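Support ticket: scheduled exports landing in the wrong folder
Product: Listine (shared file sync)
Status: Open, waiting on customer
Priority: Normal

First post

Hi all, me again from the Sturnia office. I've put this off for weeks hoping it would fix itself, and it hasn't, so I'm writing it all down while it's fresh.

We use Listine to keep one shared folder in step between our two offices, Sturnia and Venetti. Every night at 2 a.m. it's supposed to export whatever changed that day and drop it in a folder called Nightly. That worked fine all the way through November. Then in December we moved the whole thing over to the new file server (we call it Amin, long story), and now the exports go somewhere else about half the time. And by somewhere else I mean a brand new folder also called Nightly, one level up, which Listine makes for itself!

What I've tried so far:

Restarted the sync service on both ends. No change.

Deleted the extra Nightly folder. It came back after the next run, with that night's files in it.

Checked the path in the export settings. It says Shared/Office/Nightly, same as it always has. I even retyped it by hand in case there was a stray space hiding at the end.

Turned the schedule off and ran the export by hand at lunch. It went to the right place. Ran it again, right place again. Left the schedule on overnight and it went to the wrong place, of course.

Here's a bit of the log from the last bad run:

02:00:04 export job started
02:00:05 132 changed items found
02:00:09 target folder not found, creating
02:00:51 export finished, 132 items written

The third line is the one that bugs me. The folder is right there. I can open it, my coworkers can open it, and the manual run finds it without any trouble.

I also noticed that the smaller exports seem to behave. Last week there was one with only a few files and it landed exactly where it should. The really big one, 200 items, went to the wrong folder. I can't swear that size has anything to do with it, but I figured I'd mention it.

The files from the bad export open fine from the wrong folder, so at least nothing is getting damaged on the way over.

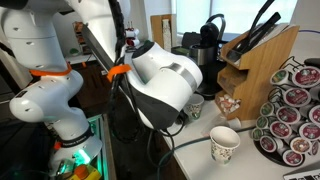

Two white arms, green ring lit at the base.

Update, next morning

Okay, so I did some more digging. I made a fresh export job from scratch with a different name, same settings, and pointed it at a folder called Nightly2. I set it for 2 a.m. like the old one. Wrong place again! So now I have a Nightly and a Nightly2 sitting one level up, and people here are starting to ask me which one they should be using.

Then I moved the new job to 6 a.m. just to see, and it worked. I've only done that once, so don't quote me on it, but it does make me wonder what else is going on at 2 in the morning. The backup on Amin starts up sometime after midnight and I don't know how long it runs. Before the move we didn't have a backup on the same machine, so that's one more thing that changed in December.

I compared the files from the 6 a.m. run against the originals too. Same sizes, same dates, and they open on my machine and on the one next to it.

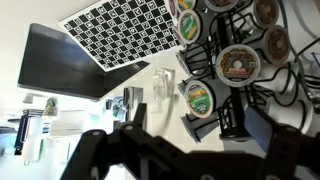 Listine support wrote back that the backup was their first guess as well. While it takes its snapshot, the Office folder can go offline for a short time, and if an export starts in that gap the job sees no target and makes a new one at the nearest level it can reach. They asked me to send the backup log for the same night, leave the job at 6 a.m. for now, and look for a setting called "Create missing folders" under Advanced.

Update, same afternoon

Found the setting. It was checked, and I don't remember ever checking it, so I'm guessing it came on with the upgrade. It's off now on both jobs. From what I understand the export should just fail and send me an email if it can't find the folder, and I'd take that over a mystery folder any day.

Still to do on my end: get the backup log off Amin (I don't have the right login, so I've put in a request), move the stray files back into the real Nightly, and delete Nightly2 once everybody's out of it. Please keep the ticket open until I've sent the log over.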